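2 min read

Hello all, and thank you for the kind messages after the Nesgate meet-up.

On Saturday, December 14, 2019, the Tinum list wrote:
> How do you show the arms a tidying-up task without
> every demonstration looking the same? We have 80
> by remote control and they're all near copies.

We had just this trouble with the litter-into-the-bucket task, and I fretted over it for longer than I care to admit – what helped was scattering the wrappers afresh before every go.

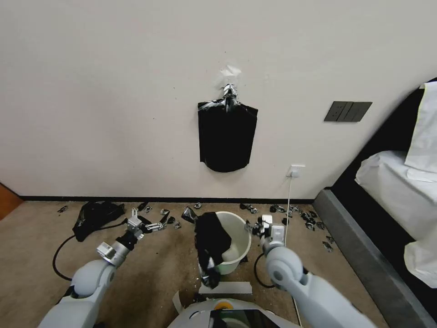 We also let the driver choose which arm goes first, and we keep the clumsy grabs as long as the piece ends up in the bag. We're at 697 runs now and hoping for 900 by May, so do write if you'd like our notes, I'm always glad of the company!

Warmest wishes,
Avia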